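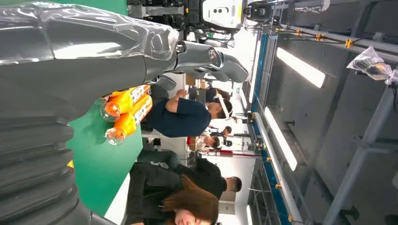 Photo: Ruxandra Enache

June 2026

Packing up the bench days are the ones I end up writing about, because I have time to think while my hands are busy. We had the long session at Brollgate today, and the room was as full as I have seen it. Desks taken, people leaning over each other's work, the lights on all day.

The orange bottles are still the main thing. I had two of them on the green table for most of the afternoon, lying on their sides. They sit better that way than I expected. Standing up they get knocked over by every sleeve that goes past, so from now on they start on their sides and I write it on the sheet that way.

I like the green top. I was against it in April, when Nedelcu picked it and I wanted plain white, and I said so at some length. The white would have shown every mark, and the bottle labels are white too. Orange on green I can find from across the room without my glasses. I told Nedelcu this at lunch and got a nod and half a cheese roll.

The sheet is up to line 1388. I started a new page after lunch and wrote the date at the top in the wrong corner, so the next 60 lines will look different from the rest. I am not copying them out again.

Lunch was late. I had soup from the flask and it had gone lukewarm. Need to replace the seal on the lid – I keep writing that down and I keep not doing it.

Things to sort out before the next session:

Ask Gulleck for more label bands. The last box had 118 in it and the glue on them was poor. I spent a good part of the morning pressing corners down with my thumb. If the next box is the same I will send it back.

Find the short broom.

Move the spare stools out of the corridor. Someone has complained, and fair enough, I walked into one myself.

Return the Ondine catalog. It has been in my bag for weeks and the cover is coming off. I had marked a page with storage trays in it and now I can't remember which size I wanted. Measure the shelf first, then look again.

My neck is stiff from bending over tables that are a little too low for me. I noticed I am not the only one who leans. I will ask if the green one can be raised, though I suspect the answer is a couple of blocks under the legs.

Got the early bus home and had a seat the whole way. Made eggs. Rang my sister, who has painted her hallway and is already sorry about the color. She read me the name off the tin and I have forgotten it. I said to leave it a week and look at it in the morning light before buying anything else.

Washed the work shirt and hung it over the bath. The clean one is on the chair – bag packed, pens in the side pocket, flask on the counter with the lid off.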